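Chapter 4
The Market Hall at Trumton

4.1 Why a market hall?

In the previous chapter we looked at the cottages and the mill families who lived in them. Now we move to the place where those families bought their food. In many small towns the market hall is the building that older people remember best, and yet it has often left very few papers behind. Trumton is a lucky case. The rent book of the hall has survived almost complete, and it can be read together with the spoken memories which were collected in the town and in the neighbouring village of Gudomville.

Before the hall was built, the sellers stood in the open street, on both sides of the pump. They paid a small toll to the lord of the manor and they went home when it rained. The shopkeepers did not like them. A petition against the street market carries 175 signatures, and many of these are in the same handwriting, so we should be careful when we use it as proof of what the town wanted.

4.2 The building

The hall opened in June, on land which had been a timber yard. The final bill came to 2,553 pounds. This was more than the builder had promised, and the difference was paid by a loan from the Igwe family, who owned the tannery. The loan explains why the north door, the one nearest to the tannery, was made wider than the others — carts could pass through it directly into the yard.

Inside there were 50 stalls. The best ones stood under the windows and were rented by the year. Those in the middle were let by the day, and they changed hands very often. Twelve stalls along the back wall were kept for women who sold eggs, butter and garden produce from Gudomville. They paid half rent. The rent book does not say who decided this, but it was never changed while the hall remained open.

4.3 Reading the rent book

A rent book shows us who paid. It does not show us who stood behind the stall. When a husband's name is written there, the seller may have been his wife, his mother or a child of ten. For this reason the local historian must compare the book with other sources: school registers, for instance, where a child is marked absent on every market day.
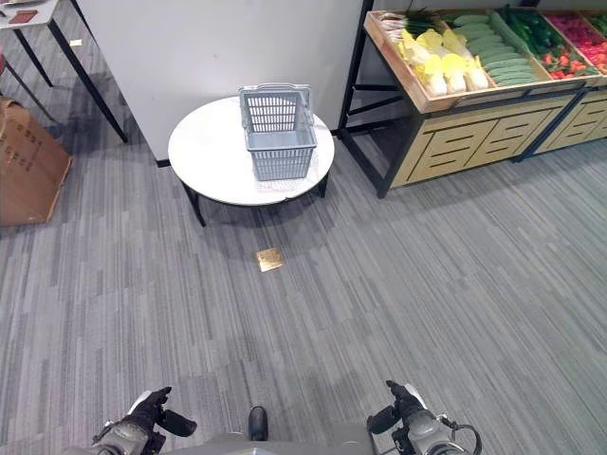 Milagros Arroyo, in her recorded memories, says that her grandmother kept the same stall for most of her life and that her name was never once in the book, because the rent was put down to an uncle who lived in another town. She adds that the collector knew this very well and always greeted the grandmother first.

Zubaida Butt remembers it differently. In her family the women signed for themselves, and the collector refused to take money from anybody who did not sign. Both accounts can be true. The collectors changed over the years, and each had his own habits.

4.4 The last years

The hall lost its trade slowly. The Alteck works, on the other side of the river, opened a canteen and later a shop for its workers, and the families who had come to the hall after the evening shift now came less. The day stalls emptied first. The yearly tenants stayed longer, partly from loyalty and partly because their rents had been fixed long before.

Questions of this kind — who left, who stayed, and what they did afterwards — will occupy us in the rest of the chapter. We begin with the egg sellers of the back wall, whose families can be followed through three generations.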